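**Evaluation of the Trondik two-arm teaching kit for fine placement tasks**
Project report, Robotics Applications stream
Authors: Ekow Acheampong and Maeve Ó Briain

## 1. Purpose

Annan sells the Trondik kit to colleges as a ready-to-run package: two arms with grippers, control software, a head camera and wrist cameras, and a licence for the Voresley teaching module. The department asked for a student evaluation before deciding whether to renew its rental. Our part covers fine placement only. Lifting, pouring and cloth handling were assigned to other groups and are not discussed.

The questions we set were:

- Can an operator with little training place a small flat part into a matching slot?
- Does behaviour learned from demonstrations hold when the workpiece is moved?
- Is the supplied documentation good enough to run the kit without calling the vendor?

## 2. Equipment and setup

The kit was used as delivered, with the default finger pads. We did not fit the optional soft tips because they were on back order. Joint calibration followed chapter 3 of the manual. The procedure is listed there as a five-minute job. It took us most of an afternoon the first time, as the manual gives the zero pose for the left arm only and leaves the reader to mirror it.

The workpiece is a wooden puzzle with interlocking number tiles and matching picture tiles. It was chosen because the tiles have wavy edges. A tile will not sit flat unless both its position and its rotation are close to correct, so a bad placement is easy to recognize.

## 3. Method

Each of us recorded demonstrations by teleoperation. The full set came to 500 episodes over the term, split between the two operators. An episode began with one or more number tiles out of the board and ended when the operator pressed the stop pedal. Episodes with a dropped tile were kept and labelled, as the Voresley module accepts failure labels.

The trained policy was then run 58 times. Board position and angle were changed between runs by hand, without a jig. A placement was scored as seated, tilted or missed. Tilted means that the tile was within its slot area but resting on an edge or on the rim.

One batch of recordings was made on a Sunday, when the lab heating was off. We mention this only because the gripper motors reported a low-temperature warning that the manual does not list.

## 4. Results

Of the 58 runs, 55 reached the placement stage. The other runs stopped on a communication fault between the right arm and the controller, which Flollton, the local service agent, later traced to a connector.

Rotation was the main source of error. When the board was square to the table edge, most tiles seated on the first attempt. With the board turned, tilted placements became common, and they were worst at the corner farthest from the operator. Pressing down on a tilted tile with closed fingers sometimes seated it and sometimes pushed it farther over the rim. The software has no force limit that can be set by the user, so we could not tune this.

Grasping was more reliable than placing. The fingers are long in relation to the tiles, and the operator has to judge finger height from the wrist view.

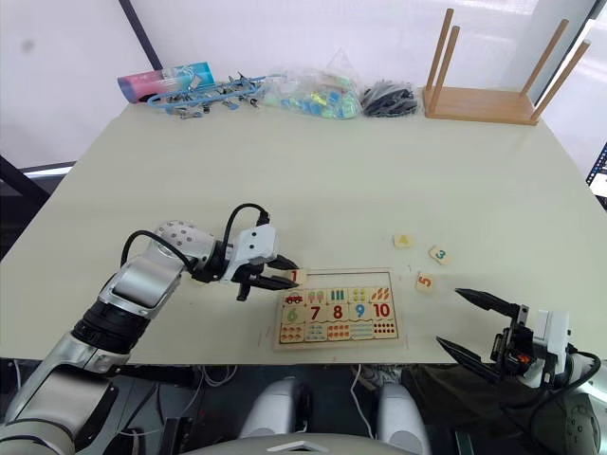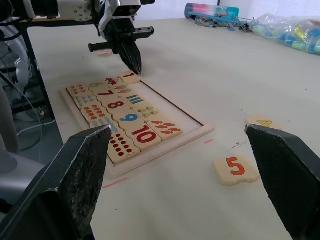 The wrist camera is the most useful part of the kit for this task, and also the part we would most like to see changed. It gives a close view of the board that the head camera cannot match, which matters when an operator is judging whether a tile has dropped into its slot. Its weakness is that the fingers block some of the work. In the wrist view, the tip of the left finger hides parts of two picture tiles, and the right finger covers the lower part of the loose 4. The raised 1 at the far corner can still be seen, although it is small in the view and its numeral is turned sideways. The head view shows the 1 tile held by the left gripper above the top-left corner of the board, with the loose 3, 4 and 5 to the right. We found that operators did best when they used the head view to line up and changed to the wrist view for the last part of the descent.

## 5. Documentation and support

The manual is adequate for startup, shutdown and recording. It is poor on calibration and on error codes. Flollton answered our fault report the next morning, and the replacement connector arrived within the week. Voresley's export tool wrote files that opened without conversion, and we had no data loss.

## 6. Recommendation

We recommend renewing the rental for one more term, on the condition that Annan supplies the right-arm zero pose and a user-adjustable force limit. The soft tips should be tested before any purchase is considered. Our labelled episodes and scoring sheets are in the course folder for the next group.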